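Standberg round basket, light blue: six months with a bowl that thinks it's furniture

I bought the Standberg in March to replace a wicker hamper that had been shedding on my socks for years. The product page calls it a laundry basket. It is round, it is light blue, it is plastic, and the wall is perforated in a lattice pattern that lets the air in and lets you see exactly how long you've been putting off the wash. I have used it for laundry on 2 or 3 occasions. The rest of the time it has done everything else in the apartment, which is more than I can say for the wicker.

Let me start with the shape, which was my main worry. Round baskets waste corners. You push one up against a wall and there are two little triangles of floor left over where the dust goes to retire. On the other hand, a round basket has no front, so it can't be the wrong way around, and it has no corners to take out on your shins at six in the morning. After half a year I've come down on the side of round. My shins voted.

It weighs next to nothing empty. This is good on the stairs and less good on a sofa, where it slides off the cushion if you lean on the rim. I've learned to put it down first and sit down second. On the floor it stays where you leave it.

Most evenings it ends up as the place where the day gets dropped. Somebody empties a paper bag over it, somebody else tosses in a rag, and by bedtime it's holding a fair sample of the household. Groundcherries are the current champion. We eat them straight out of the husk, the husks go wherever they like, and a few of the fruits always get away. 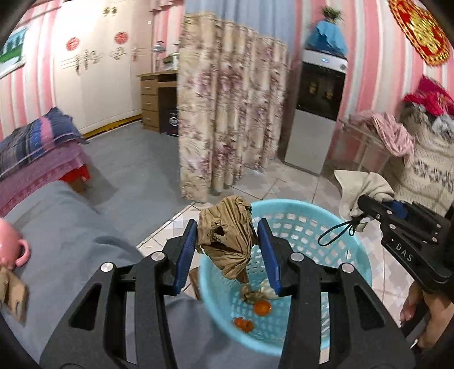 Two small orange fruits and their husks in the light blue basket, with the bag right over it.

Fruit is where the lattice shows its limits. Husks are papery and weigh nothing, and the smaller bits find the holes and come out the other side onto the upholstery. A split berry is worse. The juice gets into the pattern and dries there, and then you're going around the wall with an old toothbrush, hole by hole, reconsidering your choices. A solid bowl wouldn't do this to you. A solid bowl also wouldn't hold a bath towel, so there we are.

Cleaning, apart from the toothbrush business, is easy. It goes in the shower. I gave it a rinse and some dish soap and stood it upside down on the mat, and it was fine by lunch. The blue hasn't faded, though it lives out of the sun, so take that for what it's worth.

I did look at the competition. The Koneck is collapsible and folds flat, and mine also folded flat while I was carrying it. The Nadar is handsome, has a lid, and costs more than the clothes I'd put in it. I went back to the store in Stadstead to look at the Nadar again last week and came home with a second Standberg, so I suppose that's my recommendation.

Good: light, washable, kind to shins, goes with nothing and so goes with everything.
Bad: slides on cushions, sheds crumbs through the sides, no lid.

Would I use it for laundry? I keep meaning to. There's a load waiting on the chair right now — the basket's got fruit in it.

Posted Saturday, September 20, 2025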